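March 19, 2023

Hi Giorgia,

Sorry this is reaching you on a Sunday, but I wanted you to have it before your board packet goes out. Quick version: the Sketcombe oral history project is moving along nicely and we're still inside the Plolell grant.

We've now recorded 83 interviews with people who worked at the old Zostholm cannery or grew up near it. The last 11 came in over the winter, mostly by phone (the roads were awful), and the sound is better than I feared! One woman talked for two hours about the whistle that marked shift changes and how her mother timed supper by it. I could have listened all night.

Transcribing is slower. I budgeted for a student typist, she took a full-time job in the fall, and I've been doing a lot of it myself in the evenings. Six interviews still need a second listen before they can go to the families for approval. The Ó Conaill tapes are the hard ones, with two brothers talking over each other the whole way through and a radio going in the kitchen. I may ask you about moving a little of the travel money over to pay for help there. I don't need an answer this week.

The listening afternoons at the library have been a treat. People come in for one clip and stay for five, and then they start arguing about which street the bakery was on. I've started writing those arguments down too.

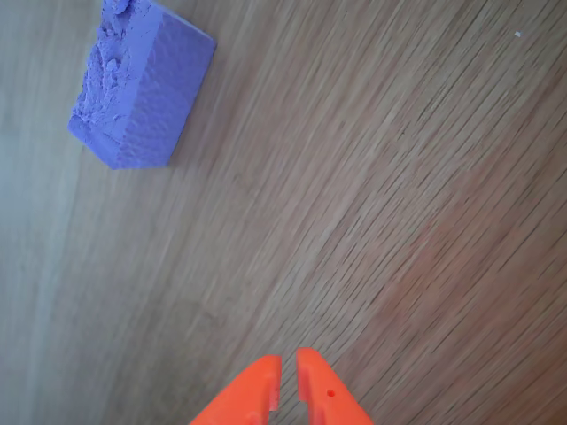
Purple block on a wood tabletop.

Still to do before May: finish the family approvals, get the index to the library so they can start cataloging, and settle on a title for the booklet. I keep changing my mind on that last one, so send me your favorite if you have one.

Receipts are coming in a separate envelope.

Thanks, as always!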